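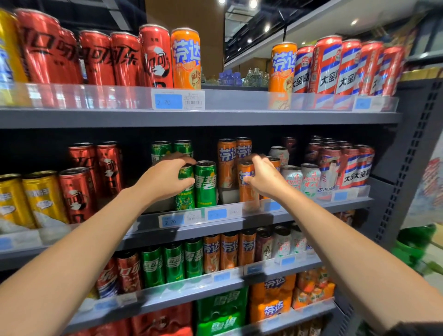
Soft drink cans handled at a supermarket shelf, with the left hand on two Sprite cans and the right on a Fanta can

Wedari is a recording kit and data service for teaching robots to work at shop shelves. It is sold by Mondberg, a maker of small retail automation equipment, and is used to collect first-person recordings of people picking, moving and straightening packaged goods. The recordings are then used to train the control software of robot arms. Wedari does not include a robot.

Contents

The standard kit holds 2 head-mounted cameras, a belt battery, a charging dock and a storage case. The second camera is a spare and can be charged while the first is in use. A full charge lasts long enough for a morning of recording. No gloves or sensors are worn on the hands, which Mondberg gives as the main difference between Wedari and its earlier Hanine kit. Hanine used a wired glove, and many buyers found that it made small items hard to grip. It is no longer sold, although spare parts can still be ordered.

Recording

A session is made up of short tasks read out through an earpiece. Typical tasks are taking a can from the front of a row, bringing forward one from behind, swapping two items that have been put back in the wrong place, and facing labels towards the aisle. The wearer is asked to keep both hands in view and to look at the item before reaching for it. A standard session has 40 tasks. Longer ones can be set up, but the manual advises a break between sessions, as people tend to rush when tired and the recordings become less useful.

Canned drinks are one of the most common subjects. The cans are close to one another in size, stand several deep and are often packed so tightly that only the top can be held.

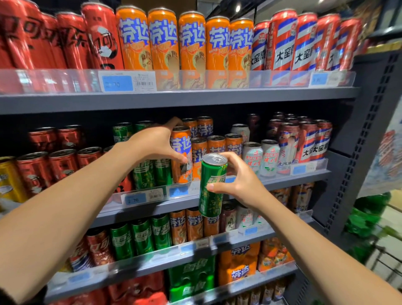 Cans of the same brand may also come in more than one shape, and the designs change with promotions, so a robot that has learned only one version of a label can fail to find the product at all. For this reason the service asks for each product to be recorded in at least two positions on the shelf — at the front of a full row and at the back of a part-empty one.

Software and service

Recordings are uploaded to Hegazy, a web program supplied with the kit. Hegazy blurs faces, divides each session into single tasks and marks the points at which a hand touches and lets go of an item. Tasks in which a hand leaves the view are set aside for checking by a person. The basic plan covers 100 hours of recording, and finished files can be downloaded or passed to the buyer's own training system. A cheaper plan leaves out the checking.

Reception

Trade reviews have been mostly favourable. The light headband and the short set-up were praised, and the marking of touch points was found to be dependable with rigid packs such as cans and cartons. It did less well with bags of crisps and shrink-wrapped multipacks, where the film moves before the goods do. Several reviewers complained about the earpiece, which is hard to hear beside a running chiller. Software version 16 added on-screen prompts for a phone or tablet as another way to follow the tasks.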